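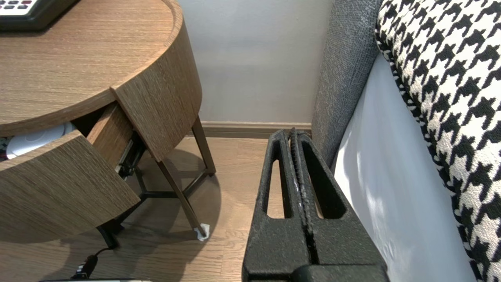 26th March

Okay, bedside tables! I promised in the last newsletter that I'd write about the bedroom furniture at Larden once I'd made up my mind, and I have, mostly, so get yourself a coffee.

For anyone new on the list, we spent the winter going through the guest bedrooms one by one. The beds were easy (everybody agrees about beds), and the houndstooth throws were a yes from the minute I unfolded the first one. What sits next to the bed took me months. I had a folder on my computer called "nightstands FINAL" and then another one called "nightstands final 3," and my sister has asked me to please stop texting her links.

We went with the round ones. Brown wood grain, thin metal legs, a drawer with a curved front. The whole range is from Gekero and the nightstand is called the Flolness, a name I've now said out loud on the phone so many times that it's stopped sounding like anything. I wanted round for one very selfish reason: I'm the one who makes the beds, and I've walked my hip into the corner of every square nightstand in that building. Since they went in I've bumped one exactly once, and all I did was say sorry to it.

The drawer runs on a metal slide, and I love it. Our old ones were wood on wood and you had to lift and wiggle and pull all at the same time, and then the whole thing landed in your lap with your reading glasses and somebody else's left-behind cough drops. Now you just pull. It does come out a good way, so if you're a person who keeps half your life in there, go gently with it the first time.

Roxana Iordache, who stayed with us in August and filled out both sides of the comment card plus an envelope, wrote that a nightstand should hold "a book, a glass, a phone, and one secret." I taped that up in the linen closet. The room phone, or control panel, does take up a corner of the top, I'll admit. I asked Hartmut Baumgart if it could go on the wall and he gave me a very long answer about wiring, so it's staying on the table!
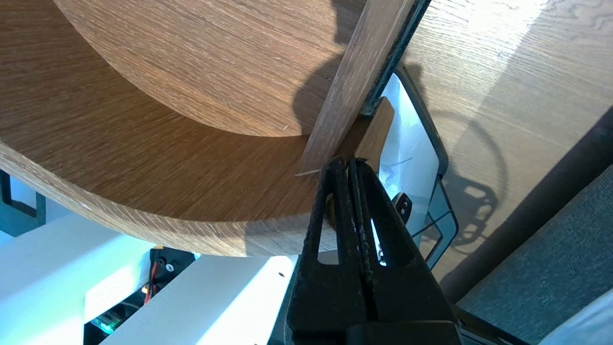 The other thing I fell for was all that streaky grain, with the edge band going around in a curve. Arne Rothe came over to help me with the putting together and he ran his thumb along every single edge before he'd pick up a screwdriver. He says a curved edge is where you find out whether anyone cared. He found one he didn't like and I sent it back, and Gekero swapped it without a fuss (thank you, whoever you are on the returns desk).

A few things I learned along the way, if you're shopping for your own bedroom:

- **Measure to the top of the mattress.** I measured to the bed frame and had to start over. You want the tabletop close to mattress height so you can find your water in the dark.
- **Leave room for the drawer.** A round front sticks out farther than you picture it when you're standing in the store.
- **Put felt pads on the feet.** Ours are on wood-look floors and metal legs will scratch if you drag them. I bought a box of 152, I have no explanation, please come and take some.
- **Wipe along the grain.** A soft cloth, barely damp. Skip the lemon spray.

Assembly took around 20 minutes a table once we got going. The first one doesn't count. Bastian Petersen had the instructions upside down and I had put the little bag of screws somewhere safe.

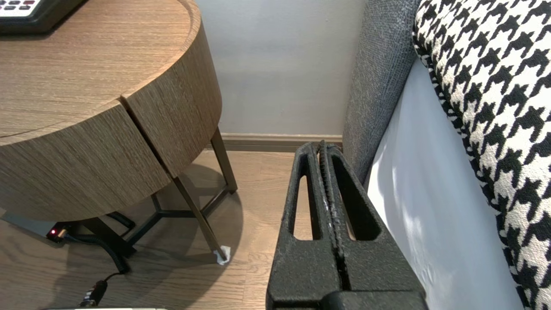 Cords are still my weak spot. Open legs look so light and airy, and then you see absolutely everything underneath them, every plug and every loop of cable. I've tried clips, I've tried a fabric sleeve, and Hjalti Sveinbjörnsson swears by a cable box from Ryu that he has behind his TV, so I'm going to order one for one room and see how it goes before I buy any more. If you've solved this in a way that doesn't involve a staple gun, write to me!

We've got four of the old square nightstands left in the garage. They're solid, they're heavy, the drawers stick, and they're free to anyone who brings a car and somebody to take the other end. Just reply to this email and tell me when you'd like to come by. After lunch is best.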